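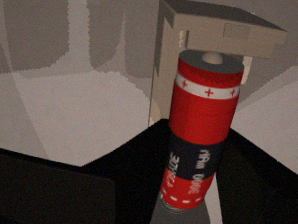

# Pomach : relevés de cantines scolaires

Rechercher dans le dépôt… Effacer

Version du mercredi 13 mai 2020. Responsable : Araceli Prieto. Saisie et contrôle : Leandro Escobar.

## Contenu

Le jeu comprend 3093 lignes, une par plat servi, réparties sur 584 menus. Deux communes sont couvertes, Clotport et Nieto. Les menus de Pandine, saisis en avril, restent dans une branche séparée tant que les grammages n'ont pas été vérifiés.

## Champs

- id_menu : entier, non unique
- commune : chaîne, minuscules, sans accent
- plat : libellé tel qu'imprimé sur le menu, fautes comprises
- categorie : entree, plat, laitage, dessert
- grammage : en grammes, vide si non communiqué

## Valeurs manquantes

Le grammage est absent pour 741 lignes. Aucune imputation n'a été faite. Les zéros de la version précédente ont été remplacés par des champs vides ; les scripts qui filtrent sur grammage > 0 donnent le même résultat qu'avant.

## Format

CSV, UTF-8, séparateur point-virgule, virgule décimale. Avec pandas, préciser sep=";" et decimal=",".

## Problèmes connus

191 libellés de Nieto sont tronqués à 40 caractères par l'export d'origine. Le pain n'est jamais saisi.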